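Ticket 702
Subject: Visitor day cell, blue peg not released in the same spot twice
Opened: December 22, 2022
Status: Closed, one follow-up item
Priority: High until the visit, normal after
Equipment: Assembly demo cell, Casta controller, Eda sequence editor

Problem as reported

The visitors from Trultimel are due at 1:30 this afternoon. The demo is the peg and block assembly. During the morning rehearsal the arm stopped with a position fault after picking the blue peg. Cleared the fault, ran it again, same fault. Third run went through with no changes made. We can't show it like this.

Log

8:40 — Cell powered up, homed, no alarms. Loaded the demo sequence from the Eda editor. Speed override was at 100 percent, left over from cycle testing. Dropped it to 60 for the visit.

8:55 — First fault. Controller message was "target outside tolerance, Z." Arm stopped with the peg still in the fingers. Did not hand guide it. Used the step command to back out.

9:10 — Second fault, same message, same step number. Compared the taught point with the one in the backup from April. They don't match. Z is 2 mm lower in the current file. No entry in the change log for it.

9:25 — Stepped through the blue peg move one line at a time and held the arm at the approach point. 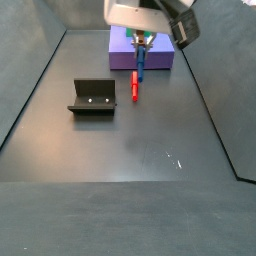
Blue peg at the hold, low over the floor in front of the purple block. Red peg and black bracket left where they were.

9:40 — Checked the grip. No visible slip in the fingers after five holds. Finger force setting is 10 in the current file and 10 in the backup, so the force was not changed. Ruled out the gripper.

9:50 — Restored the Z value from the backup for that one point only. Did not restore the whole file, as the bracket position was retaught last week and the backup would overwrite it.

10:05 — Ran the blue peg move by itself. No fault. Ran it again with the override at 100 to see if speed mattered. No fault. Back to 60.

10:20 — Full sequence from the top. It passed the step that had been faulting, then paused longer than it should before the next one. No alarm on the pause. Found a wait of 200 ms in the editor that had been entered as 2000. Fixed. Saved under a new name so the old file is still there if anyone wants to compare.

10:35 — Stopped again at the low point of the peg move to check that the restored value was the one being used. The readout agreed with the file.
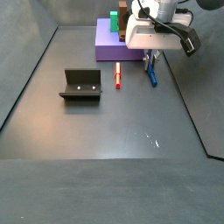 Automation Support — Assembly Demo Cell

Please use this log for anything to do with the visit. Don't start a second ticket for the same cell. Two people were editing the sequence last week from two different tickets, and that may be where the Z value came from.

10:50 — Question from the front desk about where the visitors should stand. They stay behind the yellow tape on the window side. The person running the demo stands by the stop button and does not leave it to answer questions. If a question needs the editor open, finish the cycle first.

11:15 — Updated the talk notes to match the shorter sequence. Took out the part on the Wyss feeder. It is not hooked up and people asked about it last time for most of the visit.

11:30 — Ran the sequence back to back until noon. No faults and no long pauses.

12:10 — Cell left in hold. Sign on the door.

1:30 — Visit started on time. Ran at 60. The group asked if it could go faster, and we said yes but not with the door open. Several questions about how the points are taught and how long a changeover takes. One visitor wanted to know what happens if a part is out of place, so we explained the tolerance fault and opened this ticket on the side monitor. That went over better than the slides.

2:20 — Visit over. No stops during the demo. 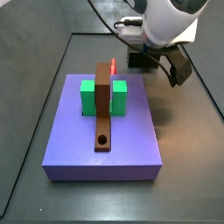 Block spacing is the one thing left open on this ticket. The sequence has no check on the gap and relies on the taught points for it. With the brown L piece in place, its upright runs up through the gap between the two green blocks, and the flat arm comes forward over the base with the round hole near its front end. That hole is what I would use as the reference for a check, because it stays in plain view with both green blocks on. A fixed camera point on the hole would tell us if the piece is off before the next step runs. It needs a new step in the editor and some time on the cell, so it will have to wait until after the break.

Resolution

Z value for the blue peg point restored from the April backup. Wait time corrected. Override set to 60 for demos and written on the card by the controller. Root cause of the changed Z value not confirmed — most likely an unsaved edit that got saved with something else.

Follow-up

Add the hole check as a separate request. Lock the demo file so it can be run but not edited from the shared login. Update the backup, which is too old to be the only copy.

Closed by: Automation Support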